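Tovbridge Neighbors Board > Home & Laundry > Line drying vs. the dryer, where did you all land?

porchlight_54
Posted 12 June 2020

OK so we moved into a rental on the east side with a decent backyard and, for the first time in my adult life, an actual clothesline. Two metal T-posts set in concrete, four lines, the whole deal. I've been hanging everything for a month and I love the sheets, I love the smell, but the towels come out like roofing shingles. My husband has started calling his the cheese grater.

So what does everybody do? Hang it all? Hang some and dry some? I don't want to use fabric softener because it makes me itch. Also our line sags in the middle when the jeans go on and I can't tell if that's the line or the posts.

mudroom_mel
Reply

Welcome to the club! Towels: snap them hard before you hang them, like you're mad at them, and then give them ten minutes in the dryer on the no-heat setting when they come in. That's the whole trick. I do the same with socks and my kids' T-shirts. Everything else stays out until it's done.

For the sag, look at what the line is made of. If it's plain cotton rope it's going to stretch every time, no matter how tight you pull it. I switched to the plastic coated kind with a wire core and haven't touched it in two summers.

grumpy_in_gravel
Reply

I'll be the bad guy. I line dried for 12 years and quit and I don't miss one thing about it. Pollen on the pillowcases, birds, a wasp in my work pants (inside leg, I'll leave it there). Then it rains at 4 in the afternoon and you start over. The dryer takes an hour and the towels are soft. I get that it costs money. So does my time.

porchlight_54
Reply

A WASP. Ok I'm shaking out every pair of pants from now on.

Mel, what do you do about the ten minutes if the dryer is full of somebody else's stuff? We have one of those tall stacked sets, and there's always a load sitting in there.

tallstack
Reply

We've got the stacked kind too, washer and dryer in one tower, and I have feelings about it. It saves a ton of floor. But I'm 5'1" and the upper drum is right at my face, so anything small that slides to the back is gone until I get the step stool. I pulled out a baby sock last week and my baby is in third grade.

What I do now is put the little things in a mesh bag before they go up there. Then you only have to grab one thing. And leave the dryer door open between loads if you have the room for it.

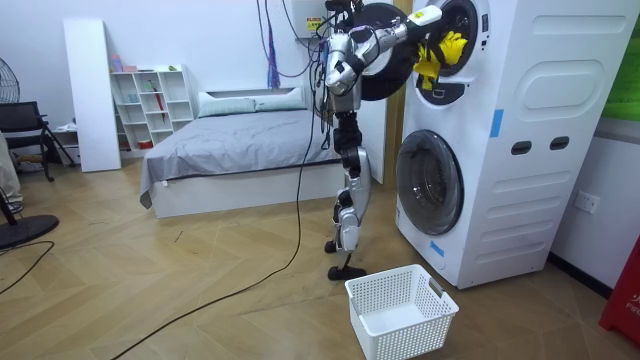 Stacked washer-dryer, yellow laundry at the upper drum

My other complaint with ours is the lint screen. It sits way up high and I have to clean it by feel. If you're renting and the landlord gives you a choice, ask for side by side.

mudroom_mel
Reply

Seconding the mesh bag. And porchlight, whoever's load is sitting in there gets it dumped on their bed. That's house law here.

oldscrewdriver
Reply

Coming in on the sag question. It could be your posts. Stand at one end and have somebody hang a wet comforter while you watch the top of the far post. If it leans toward you, the concrete has let go and a new line won't help. If the post stays put, it's the line, and Mel is right about the wire core.

Also, pulley on one end, turnbuckle on the other. The Kinoshita hardware place on the mill road sells both in the same aisle. I'd skip the Trilel brand ratchet tighteners they keep by the register. I had two and both slipped in the first cold snap. My brother-in-law swears by his, so your mileage may vary.

grumpy_in_gravel
Reply

I had the Trilel ones and they were fine. It was the wasp that got me.

sixpegs
Reply

Has anybody worked out what you really save? I kept a notebook when we got our line. We do a lot of laundry (three kids, two in sports) and I came out at 48 dollars for the whole warm season, and that's counting the ten-minute towel fluff. It's nice, I'll take it, but it isn't going to pay for a vacation. Where I did notice a difference was the clothes. The waistbands last longer. I used to go through leggings like paper towels.

tallstack
Reply

Only 48? My sister told me hundreds.

sixpegs
Reply

Depends on whether yours is gas or electric, and how much you were drying on high. We're gas. If your sister has an old electric one I could believe more, but hundreds sounds like a stretch to me.

grumpy_in_gravel
Reply

So 48 bucks for standing in the yard all summer. I rest my case.

mudroom_mel
Reply

Some of us like standing in the yard! It's the only time of day no one asks me where anything is.

porchlight_54
Reply

Update for anybody reading. Did the comforter test and the far post leans. Like, a lot. Texted the landlord and he says he'll "take a look," so I figure we'll hear back by October. In the meantime the jeans go on the end near the good post and the light stuff goes in the middle.

I tried the snap and the ten minutes of no heat and the towels are SO much better. The cheese grater has been retired. Thank you Mel.

Last question, does anyone leave clothespins out on the line? Mine are wood and a few have gray spots already.

oldscrewdriver
Reply

Bring them in. The gray is mildew and it'll go right onto a white shirt. Soak them in a bucket with a splash of vinegar, let them dry in the sun, and keep them in a bag on a hook by the back door.

sixpegs
Reply

Or go plastic, but they get brittle and snap after a couple of winters. I'm on wood again.

Thread views: 3,861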